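Gripper trial mtg - notes
Present: Shanti Sisodia (chair), Comfort Ofori (notes), bench team, Dillell on the phone till 2:30
Apologies: Brouwer rep

1. Last minutes
Agreed. Action on spare straps still open, carried over.

2. Finger pads
Foam pads vs the single stiff finger from Kasteo. Foam better on soft stuff, cloth and paper cups. Stiff finger better on cards and flat lids. Comfort: foam wears at the rim after around 300 grasps, wants a harder backing. Shanti not convinced, says that batch was glued badly. To be re-run with fresh pads before anyone orders.

3. Episodes so far
1,657 recorded, 114 thrown out. Most of those tracking dropouts, a few where the operator forgot to close the gripper fully at the start. Target was 1,000 usable so we are past it. Dillell asked for the reject list with reasons, Comfort to send. 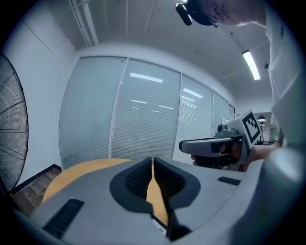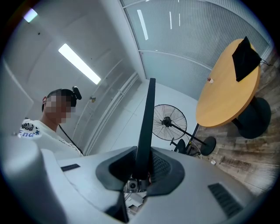
Wrist camera views, both fisheye.

4. Wrist cameras and markers
Namano lens vs the older one. Namano gives more of the room but the corners go dark, and straight lines bend a lot. Shanti wants calibration redone per unit, not one file for all. Marker plates discussed at length - the square one on top of the gripper has to stay readable when the hand tilts, and with ceiling lights throwing reflections on the glass partition there was a worry about false detections. None found yet in the logs but nobody has searched properly. Try closing in the crop first. Head camera stays on for all runs, sync offset between head and wrist still drifitng on long takes. Comfort thinks its the clock on the second controller.

5. Controllers
Brouwer board: faster start up, drops the width reading now and then. Kasteo board: slow to boot, no drops. Dillell prefers Brouwer for price. No decision, need a longer run on both. Shanti asked that firmware be frozen untill that's done.

6. AOB
Labels on the units to be bigger. Table height fine for now. Spare pads in the top drawer, sign for them.

Actions
Comfort - reject list to Dillell, check clock on controller two
Shanti - calibration per unit, fresh foam pads
Bench team - long run both boards, same task
Next mtg early February, same room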